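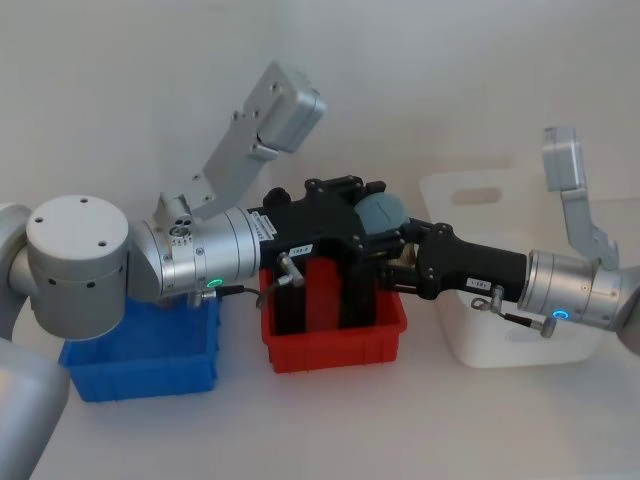 *Red tray in the centre, blue to its left, white to its right.*

# Sorting trays, bench layout

Flendari layout, bench 4. The bench top is white and kept clear apart from the containers and the items being sorted. Colour is the only identifier in use – no printed labels, no numbering. Blue takes cups. Red takes the black cylinders.

Both coloured trays are rectangular with ribbed walls, open at the top. The ribs stiffen the sides, so a full tray can be lifted by the rim without bowing. Beril Türkmen set the order from left to right and it is not to be altered between runs.

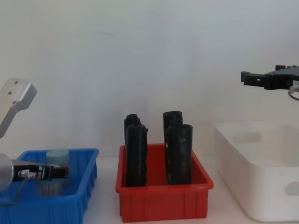
Cylinders are stored upright and never stacked. Laid flat they roll to one end of the tray and the load shifts when it is carried. Cups also go in upright, one deep, with the rim clear for lifting. A cup that won't sit flat on the tray floor is set aside and checked for grit underneath.

Blagoje Atanasov asked for a spare grey tray at the end of the row. The bench is 600 mm deep and the extra tray would overhang at the corner, so the row stays as it is.

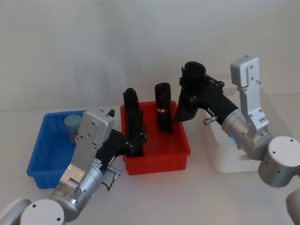 ## Cleaning and storage

Wash trays in warm water with mild detergent, rinse, and dry upside down on the rack. Nest by colour. Spares are on the Avberg shelving, bay 19.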